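Notebook, finish durability, Gindley topcoat on dark tabletops
4th July

Continues the January entry. Second set of panels out of the cabinet, readings below. Same brown stain schedule as before, grain running the long way.
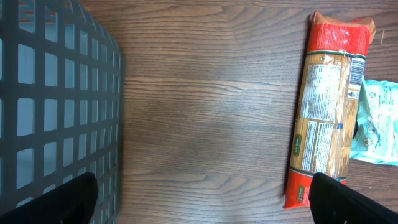
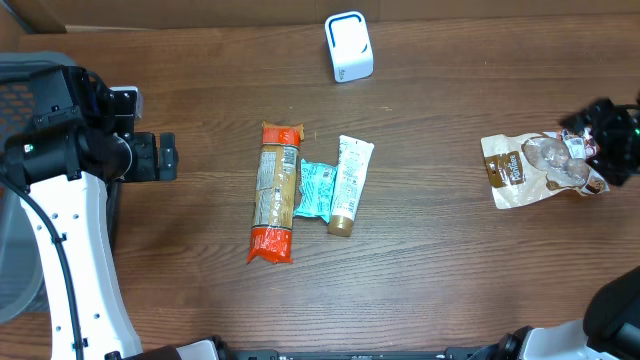 Entry by Natália Kubíček
Coatings technician, Maltness bench
Read and initialed: T. Van Acker

Purpose: find out if the haze we get on the Gindley waterborne topcoat comes from the stain underneath or from recoating too early. January results pointed at the stain, but Svetozár had changed the reducer partway through and did not log which panels got it, so that set is only good for background.

Panels: 15 in total, all cut from one board, sanded to the same grit, dust wiped off with a dry cloth. Stain wiped on, left 7 minutes, wiped back. Two coats of topcoat by brush. Recoat interval was the only thing varied on purpose. Short interval group was recoated at 2 hours, long interval group the next morning. Cabinet door was opened once overnight (Seidu, looking for the other hygrometer). Humidity trace shows a small bump, back to setpoint before the morning coat.

Gloss read at 60 degrees, three spots per panel, averaged. Meter zeroed on the black tile before each group. Tile has a scratch near one corner, keep the aperture off it.

Short interval: lower gloss on every panel, visible milkiness when tilted toward the window. Worst at the brush overlaps, where the film is thickest. Spread between spots on one panel was more than 13 gloss units in the worst case, so the average hides a lot. Should report the spread too from now on.

Long interval: clear, even, no milkiness at any angle I tried. One panel has a run on the lower edge. Left in, but not read at that spot.

Stain: panels with the Acharya stain and panels with our own mix behave the same within each interval group. So the stain is not the main cause at this film thickness. Would not extend that to sprayed work.

Water ring test: wet cotton pad under a watch glass, left overnight. Short interval panels whitened under the pad and had not fully recovered by lunch. Long interval panels showed a faint outline that was gone by mid-morning. Consistent with water held in the lower coat.

Open points:
Film thickness was estimated from wet weight. Need the comb gauge back from Plerolov.
Svatopluk wants an interval between the two groups. Agree, four hours would be the useful one for the shop.
Label the reducer cans. Old label on the left can is wrong, contents are the slow grade.
Retest the short interval panels after a week in the rack, in case the haze clears by itself.

Next set gets cut when the board is down to moisture. Reading was still high this afternoon.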